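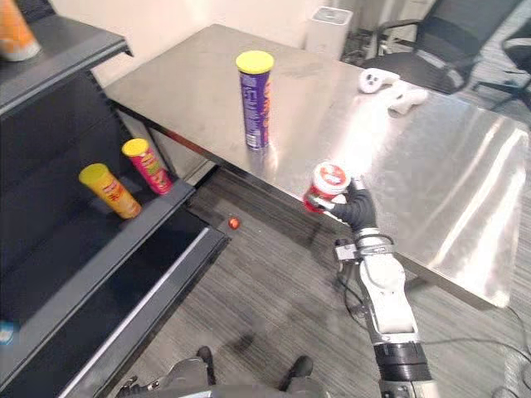

Viral stories and appeals: your questions

Readers write in most weeks asking why we did or didn't cover something that everyone they know has already shared. Úna Carroll, who edits these pages, has answered the ones that come up most. Last updated August 20, 2024.

Why do you take so long to run a story that's all over the internet?

Being all over the internet tells us that people liked it. It tells us very little about whether it happened. Before we publish we want to speak to the person in the post, or to someone who was there, and that can take a day or two. If another site has it up in 18 minutes, ask yourself who they could have rung in that time.

But it's only a nice story. What harm can it do?

Often none. Now and then, plenty. A sad post about a lonely relative can bring strangers to that relative's door, and the person in it may never have agreed to be anyone's lonely relative. We have spoken to families who spent weeks putting people off. We have also spoken to families who enjoyed every minute. You can't tell which it is from the post.

Someone has set up a fundraiser. Should I give?

That's your business, but look at three things first. Who is holding the money? Is it the person in the story, a named member of the family, or an account that joined last night? Does the page say what the money is for? "To show him some love" doesn't count. And is there a way to get it back if the story falls apart?

We don't link to a fundraiser until the organiser has answered our questions in writing. Of the 66 appeals sent to us since January, we linked to two.

What was the Baleo business about?

Baleo was the café whose owner was said to have cooked a birthday dinner for 50 guests and had no one turn up. The post did very well. We ran it too, which we regret. When we rang the other shops on the street, they told us there had been no booking and no party, and that the picture was an old one from a quiet afternoon. Our correction is still at the top of the article. It was read by far fewer people than the article was.

A brand has stepped in to help. Isn't that a good thing?

It may be. Lemoveo sent a van of free food to a street party after one of these posts took off, and people did eat it. Lemoveo also sent a film crew. We'll report that sort of thing, but we'll say who paid for what, and we won't print the press release as though it were news. If the brand got in touch before the family did, we say that as well.

Can't you just use one of those checking tools?

We tried Hindard for a while. It gives each post a score for how likely it is to be real, and the scores looked very sure of themselves - including the ones that were wrong. It's fairly handy for finding where a photo first appeared. For the rest we still use the telephone.

Do you pay people for their stories?

No. Some agencies do, and if you've signed with one, please tell us before we talk. The Sheikh family had sold their reunion video before they understood that they couldn't then post it themselves. Read the bit about "all uses" twice.

I think a story on your site is made up. What do I do?

Write to the corrections desk with the headline and what you think is wrong. "My cousin lives there and says it's rubbish" is a perfectly good start, particularly if your cousin will talk to us. We reply to every message, although it may take us around a week.

Will you take down a story about me?

If you're under 18, or you never agreed to be in it, ask and we'll look at it the same day. If you agreed and have changed your mind, we'll still listen, but we can't promise. We have no say over copies on other sites - anyone who offers to clear those for a fee is best ignored.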